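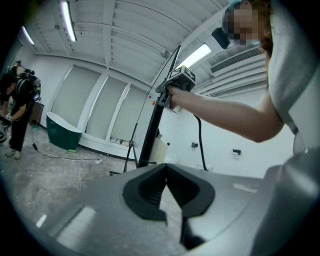 4. Floor layout, stand and power

This section covers placing the Tredau pole stand in a tiled room and running its power cord. Assemble the pole first (Section 3). Two people are needed for steps 2 to 5.

Before starting, check that the floor is dry and swept. Tiles must be fully grouted and cured. Uneven tiles can be levelled out with the pads in the Isus floor kit, part 571.

CAUTION: The stand must not be used in a room where a bathtub, shower or basin is in service. If the tub is plumbed in, shut the supply valves and drain the tub before bringing in any mains cable.

4.1 Placing the stand

1. Move loose items off the floor in the working area. Bottles, panels and offcuts go against the wall or out of the room.
2. Lay the base flat on the tiles. Do not drag it across the floor.
3. Raise the pole with one person holding the base and the other guiding the top. Watch the ceiling and any light fittings.
4. Rock the pole gently by hand. If the base lifts or clicks, fit a pad under the low corner and test again.
5. Tighten the base bolts in the order shown on the label – opposite corners first.

Note: A bathtub that has not been fixed down can shift if the base is pushed against it. Lift the base clear and set it down again.

4.2 Running the power cord

1. Place the power strip on the floor near the back wall, switched off.
2. Unroll the full cord. A cord left coiled under load may overheat.
3. Run the cord from the equipment to the strip by the side with the least foot traffic.
4. Keep thin signal cables beside the power cord, untwisted.
5. Tape the cord at each point where it crosses a walkway. Use cloth tape on tile. Film tape leaves residue on grout.
6. Plug in, then switch on the strip.
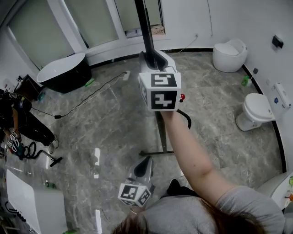 Fig. 4 – Pole stand on marble-patterned tile, power strip near the back wall, freestanding bathtub in the corner of view.

4.3 Bags, hoses and spare parts

Pick one spot along a wall for bags and spare equipment and keep everything there. Hoses are to be coiled with the handle outward. Cabinet doors must be able to open fully.

CAUTION: Do not store tools or parts in the tub. Chips in the inner surface are not covered by the Begović finish warranty.

4.4 Packing up

Switch off at the strip and wait 10 minutes before lowering the pole. Wipe the underside of the base, and lift any tape slowly at a low angle.

Filed under: Set-up guides > Stands & floor gear > Tiled rooms

Comments (3)

Teodora Gashi
Step 5 in 4.1 refers to a label. Ours has no label. Is the order the same for the older base?

dimbridge_fitout
Yes, same order. The bolts on the old base take a 14 mm spanner.

tilerob
Cloth tape pulled the colour out of our grey grout. Test a patch first.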